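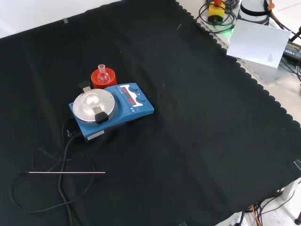

이모가 가게를 접는다고 전화했을 때 나는 37번 버스 맨 뒷자리에서 졸고 있었다. 이모는 원래 전화를 걸면 인사부터 하는 사람이 아니다. 대뜸 "너 우산 필요하니?" 하길래 밖을 봤더니 해가 쨍쨍했고, 그래서 아니라고 했더니 그럼 됐다며 끊으려는 거다. 잠깐만, 무슨 우산? 하고 붙잡고서야 가게 얘기가 나왔다. 집에 와서도 한참 멍했다. 내 작업대에는 가장자리가 물결 모양인 검은 천이 비스듬히 깔려 있고 그 위에 파란 가열교반기가 있는데, 빨간 숫자가 두 줄로 뜨는 걸 보고 있으면 이상하게 생각이 잘 된다. 그날은 그것도 안 먹혔다. 우산 가게가 없어진다니.

이모네 가게 이름은 '페로즈'도 아니고 '펜로즈'도 아니고, 간판에 영어로 Penrose라고만 적혀 있다. 동네 사람들은 아무도 그렇게 안 부르고 그냥 우산집이라고 한다. 뜻을 물어보면 이모 대답이 매번 달랐다. 어릴 땐 장미 이름이라고 했고, 중학생 때는 배 이름이라고 했고, 대학 붙은 뒤에는 전 주인이 달아 놓은 간판인데 떼는 값이 비싸서 그냥 뒀다고 했다. 나는 마지막 게 제일 그럴듯해서 제일 안 믿는다.

토요일이든 뭐든 상관없이 가 보기로 했다. 회사에는 몸살이라고 했다. (Ziseteck 분들 혹시 보고 계시면 죄송합니다. 목은 진짜 좀 아팠어요.) 가게 문을 여니까 그 냄새가 확 났다. 젖은 천, 쇠, 기계기름, 그리고 이모가 난로 위에 올려 두는 귤껍질. 사월인데도 난로를 켜 놨다!

"왔으면 앉지 말고 저쪽 통 좀 비워."

이모는 나를 보지도 않고 우산살을 구부리고 있었다. 저쪽 통이란 건 손님들이 맡기고 안 찾아간 우산을 꽂아 두는 커다란 항아리인데, 내가 초등학생 때부터 거기 있었다. 수리비는 무조건 3,000원이었다. 살이 하나 부러져도, 손잡이가 통째로 빠져도 똑같았다. 그 값에 고쳐 놨는데도 안 찾아가는 사람이 그렇게 많다는 게 어린 마음에도 서운했다. 이모는 하나도 안 서운해했다. 비가 안 와서 그래, 비 오면 와. 그러다 장마가 지나가도 그대로였다.

항아리를 비우다가 맨 밑에서 초록색 우산을 꺼냈다. 손잡이가 오리 머리였다. 부리 끝이 조금 깨졌고, 종이 꼬리표가 실로 묶여 있었는데 이모 글씨로 딱 한 줄이 적혀 있었다.

'Akudberg 손님. 바람 센 데.'

"이모, Akudberg가 어디야?"

"몰라. 추운 데래."

"그 손님은?"

"간다고 했으니까 갔겠지."

이모는 그렇게 말하고 또 우산살만 만졌다. 내가 여기서 포기하면 조카가 아니지. 귤을 까서 한 쪽씩 바치며 캐물었더니 세 번째 쪽쯤에서 입이 열렸다. 이모가 지금 내 나이보다 어렸을 때, 비도 안 오는 날에 우산을 들고 온 사람이 있었다고 한다. 멀쩡한 우산이었다. 이모가 고칠 데가 없다고 했더니 그 사람이 그러면 바람에 안 뒤집어지게 해 달라고, 자기가 갈 데는 바람이 옆에서 분다고 하더란다. 이모는 오기가 나서 살을 전부 새로 갈았다. 며칠 걸린다고 했는데 그 사람은 날마다 들러서 얼마나 됐느냐고 물었고, 이모는 날마다 아직이라고 했다.

"다 됐는데도 아직이라고 했지?"

"귤이나 줘."

세상에, 그랬던 거다. 배 떠나는 날까지 아직이라고 한 거다! 나는 너무 놀라서 귤을 내 입에 넣었다. 그 배 이름이 Ceren이었다는 것도 그때 들었다. 그럼 간판은 역시 배 이름이 아니네, 했더니 이모가 누가 배 이름이랬냐고 시치미를 뗐다. 이모가 그랬잖아요. 내가 똑똑히 기억하는데. 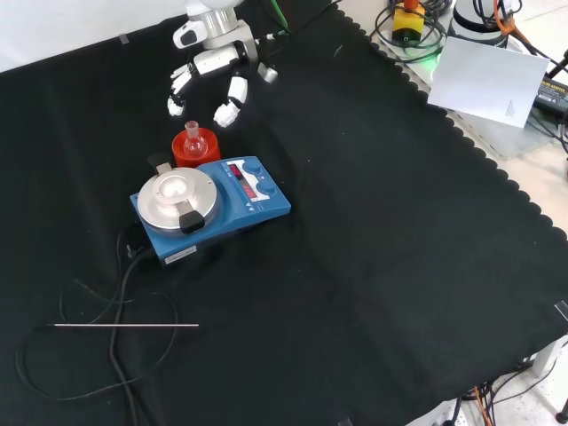

오리 우산은 결국 내가 들고 왔다. 이모는 버리라고 했는데, 버리라면서 비닐로 두 번 싸서 끈까지 묶어 줬으니 그건 가져가라는 말이다. 집에 오니 우산에서 가게 냄새가 났다. 나는 취미로 향을 만든다. 비누에 넣을 것도 만들고 그냥 맡을 것도 만드는데, 친구들은 내가 잘 만든다고는 안 하고 열심히 한다고 한다. 교반기 바로 뒤에 주황빛 도는 빨간 원통 받침이 있고 거기 목이 좁은 작은 둥근바닥 플라스크가 들어앉아 있는데, 그 유리 목이 받침 위로 쏙 올라온 걸 보다가 갑자기 저기다 우산집을 담아야겠다는 생각이 들었다. 젖은 천이랑 쇠랑 기름이랑 귤껍질. 귤은 쉽다. 쇠는 좀 어렵다. 젖은 천은 정말이지 어떻게 해도 걸레 냄새가 된다.

밤마다 섞고 맡고 버렸다. 한번은 꽤 비슷하게 나와서 신이 나 가지고 이모한테 전화를 걸었다. 이모, 가게 냄새 만들었어! 이모는 그런 걸 뭐 하러 만드냐고, 냄새는 빼는 거지 넣는 게 아니라고 했다. 그러더니 한참 있다가 물었다.

"난로도 들어갔어?"

난로를 빼먹었다. 그러니까 자꾸 뭔가 휑했구나. 나는 전화를 어깨에 끼운 채로 공책에 난로라고 쓰고 밑줄을 그었다. 이모는 요즘 뭐 하느냐는 말에 낮잠 잔다고 했고, 간판은 뗐느냐는 말에는 값을 알아보는 중이라고 했다. 그놈의 값은 몇십 년째 알아보는 중이다.

그러고 나서 비가 왔다. 퇴근하려는데 로비까지 빗소리가 들릴 만큼 왔고, 나는 하필 그 오리 우산을 들고 나온 날이었다. 펴는데 살이 착, 하고 버티는 소리가 났다. 버스 정류장 쪽은 건물 사이로 바람이 꺾여 들어와서 우산이란 우산은 다 뒤집어지는 자리다. 내 앞 사람 것도 홀랑, 그 옆 사람 것도 홀랑. 오리는 끄떡도 안 했다. 바람이 옆에서 부는데도!

이모한테 자랑하려고 전화를 걸었더니 이모가 먼저 물었다.

"너 거기 비 오니?"

온다고, 엄청 온다고 했다. 이모는 잠깐만 기다려 보라더니 수화기를 내려놓고 어디론가 가 버렸다. 셔터 올라가는 소리가 드르륵 났다. 버스가 한 대 지나갔는데 나는 그냥 보내고, 이모가 돌아올 때까지 수화기 너머 빗소리를 듣고 서 있었다.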